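Table Setting and Tidying Sessions: Frequently Asked Questions

Last revised in July by Igor Szewczyk. If your question isn't answered below, ask at the desk before you ask the group chat, which is wrong more often than it is right.

What is the room like?

Plain. Brick wall, corrugated ceiling, concrete floor, a few square feet of table per person. If you have seen the word "studio" on our flyer, lower your expectations a little.
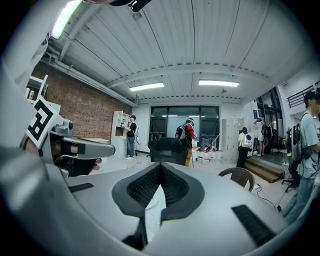
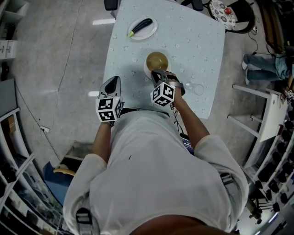 Do I need to bring my own dishes?

No. Please don't. We keep plates, bowls and glasses on the shelves, and they are meant to be used hard. People who bring a favorite bowl from home spend the session worrying about the bowl.

Why do you use play food and not the real thing?

Real eggplants go soft. We tried fresh vegetables for one season and the fruit flies enjoyed it more than we did. I was told at the time that real food would make everyone handle things more carefully. I saw no sign of it.

Is there a correct way to set a table?

There are several, and the people who insist on theirs rarely agree with each other. We teach one layout: plate in the middle, bowl above and to the left, glass on the right. It's easy to remember and easy to check. If you were raised with the glass somewhere else, go ahead and put it there at home.

What about glasses? Upright or upside down?

Upright on the table, upside down on the shelf. I have heard the claim that storing a glass on its rim weakens it. Maybe so with thin crystal. Ours are cheap, and dust is the bigger nuisance.

Does a tablecloth make any difference?

Some. It quiets things down and keeps light plates from skating. It also wrinkles, and a small bowl parked on a wrinkle will lean. Smooth it with your forearm before you start. The patterned cloths hide stains well, so don't take a cloth's word for it that it's clean. Turn it toward the light and look.

How long does a session take?

Ten minutes to set up, then 6 rounds of laying the table and clearing it. Most people want to stop after four. The last two are where you find out whether you have a habit or were just paying attention.

Should I buy the Posano shelf dividers?

I wouldn't, not at first. They look tidy in the catalog and they fit exactly one width of plate. Empty a shelf, put back what you use, and wait a month. If things are still sliding into each other, then buy two, not the pack of 10.

Someone told me the Broreo method says to sort everything by color. Do you teach that?

We looked at it. Sorting by color gives you a shelf that is nice to look at and a bowl you can't find. We sort by what gets used together. The Broreo booklet is on the desk if you want to make up your own mind, and a few regulars swear by it.

Is it true that a tidy home has fewer than 2,000 objects?

I've seen that number, and I've also seen 3,917 given as the count for an ordinary apartment, which is suspiciously exact. Did they count forks? Every pin in the sewing box? I wouldn't plan anything around either one.

Where do bags and cushions go?

Bags go wherever they won't be stepped over. Cushions stay on the chairs. A chair is not a shelf, although every household I have visited treats it as one, mine included.

I dropped something. Do I owe you money?

For a plate or a glass, no. Tell whoever is nearest, stay where you are, and let someone with a broom and shoes on deal with it. Please don't hide the pieces behind the drawers. We've found them before.

Will this make my kitchen tidier?

It might. You'll get faster at clearing a table, and I can say that with some confidence. Whether you'll do it on a weeknight with a sink full of pans is up to you. Be wary of anyone who promises more, including the Solon course people, who charge for the promise separately.

Can I bring a friend?

Yes, one, if you tell us the day before. Friends who only want to watch are welcome to the spare chairs but will be asked to dry plates.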